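수요일, 오전. 작업실 2.

하게도른 장부(목록 번호 2632) 계속. 어제까지 앞쪽 묶음의 건식 세척을 마쳤고 오늘부터 풀 시험과 찢어진 곳 메움에 들어간다. 표제지에 적힌 연도는 1659인데 뒤쪽 묶음은 글씨체가 달라서 나중에 합쳐 묶은 것으로 본다. 이 부분은 헨리케 헬비히가 따로 확인하는 중이니 보고서에는 아직 쓰지 말 것.

## 풀

소맥전분풀을 새로 쑤었다. 지난번 것은 체에 두 번 내렸는데도 알갱이가 남아서 얇은 한지에 바르면 점이 비쳤다. 이번에는 전분을 하룻밤 물에 담가 두고 윗물을 버린 다음 끓였다. 온도가 70도를 넘으면서 갑자기 되직해지는데 그때 불을 줄이고 계속 저어야 한다. 젓는 걸 잠깐 멈췄더니 바닥에 눌어붙어서 냄비 가장자리 쪽은 버렸다. 식힌 뒤 말총체에 세 번 내림. 색은 지난번보다 맑고 붓에 걸리는 느낌도 고르다.

농도는 두 가지로 나눴다. 된 것은 모서리 보강용, 묽은 것은 찢어진 자리용. 묽은 쪽은 우유보다 조금 걸쭉한 정도에서 멈췄다. 더 풀면 종이가 물을 너무 먹고 마르면서 운다. 통에 날짜를 써서 냉장고 아래 칸에 넣었다. 위 칸 통은 카이 케틀러의 젤라틴이니 건드리지 말 것.

## 잉크 시험

철갈잉크라서 물을 대기 전에 철 이온 시험지로 9장을 먼저 봤다. 찍은 자리는 모두 글자 획이 굵은 곳, 그중에서도 뒷면까지 갈색이 배어 나온 곳이다. 앞쪽 묶음은 대체로 반응이 약하고 셋째 묶음의 두 장은 분홍색이 바로 올라왔다. 이 두 장은 전분풀을 쓰지 않고 젤라틴을 미리 먹인 얇은 종이를 알코올로 살짝만 적셔 붙이기로 한다. 아르네 라트옌은 셋째 묶음 전체를 그렇게 하자는 의견이다. 나는 반응이 없는 장까지 그럴 필요는 없다고 보지만 한 묶음 안에서 재료가 섞이면 나중에 보는 사람이 헷갈린다는 말은 맞다. 내일 다시 이야기한다.

빨간 줄 긋기에 쓴 안료는 면봉에 묻어나지 않았다. 에탄올을 댄 면봉도 깨끗했다. 다만 여백의 나중 메모 하나는 물에 바로 번진다. 위치를 도면에 표시해 두었다.

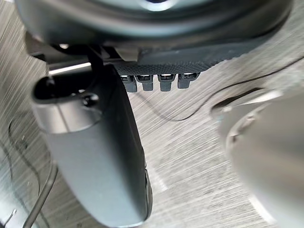

*하우징 아래쪽. 잔 점무늬 판 아랫단에 검은 커넥터 탭 네 개.*

## 메움 종이

로돈에서 온 견본 가운데 두께가 맞는 것은 하나뿐이다. 결은 괜찮은데 색이 너무 희다. 차를 우려 물들이는 방법은 쓰지 않기로 이미 정했으므로 아크릴로 엷게 칠해 말린 조각을 세 단계로 만들었다. 가운데 단계가 본지 여백과 가장 가깝다. 창가에서 볼 때와 작업등 아래에서 볼 때 차이가 커서 판단은 오전 창가 빛으로만 했다. 오후에 고른 조각은 다음 날 보면 누렇게 보이는 일이 잦다.

찢긴 자리의 결 방향도 다시 봤다. 본지는 발끈 자국이 세로로 서는데 견본은 재단이 가로라서 그대로 쓰면 마르면서 서로 당긴다. 견본을 돌려서 잘랐더니 낭비가 많이 난다. 다음 주문 때는 결 방향을 적어서 보낼 것. 잉게보르크 슈페를링에게 문의 메일은 보냈고 답은 아직이다.

메움 가장자리는 칼로 자르지 않고 물붓으로 선을 그은 뒤 손으로 뜯었다. 섬유가 길게 나와서 겹치는 폭이 좁아도 잘 붙는다. 연습용 폐지로 몇 번 해 본 뒤에 본지 첫 장 아래 모서리를 메웠다. 폴리에스터 부직포와 흡습지를 깔고 가벼운 추를 올림. 한 시간 뒤에 흡습지를 갈았고 점심 먹고 와서 한 번 더 갈았다. 가장자리에 광이 나지 않고 손끝으로 만졌을 때 턱도 거의 없다. 이대로 간다.

## 제본 쪽

등의 실은 위쪽 두 군데가 끊어졌고 나머지는 살아 있다. 전부 풀지 않는 쪽으로 하이케 크라머와 합의했다. 끊어진 자리만 같은 굵기의 아마실로 이어서 받친다. 실은 밀랍을 먹이지 않는다. 표지 가죽 안쪽에 예전에 바른 아교가 두껍게 굳어 있는데 메틸셀룰로오스 찜질을 짧게 두 번 하니 위층은 밀려 나왔다. 아래층은 단단해서 오늘은 더 하지 않았다. 가죽이 색이 짙어지기 시작하면 바로 멈출 것.

에르홀름에서 빌린 세양틀은 폭이 조금 모자라서 등 쪽이 기운다. 양옆에 판지를 덧대서 쓰고 있다. 돌려줄 때 판지 빼는 것 잊지 말기.

## 남은 것

- 셋째 묶음 처리 방식 결정 (아르네)
- 여백 메모 번짐 부위 사진을 처리 전 폴더에 넣기
- 흡습지 큰 것 재단, 지금 남은 건 전부 작은 것
- 풀 냄새 확인. 시큼하면 버리고 새로 쑤기
- 헨리케에게 뒤쪽 묶음 워터마크 투과광 사진 전달

오후 다섯 시에 추를 내리지 않고 그대로 두고 나감. 내일 아침 먼저 오는 사람이 맨 위 흡습지만 갈아 주고 추는 같은 자리에 다시 올려 주세요.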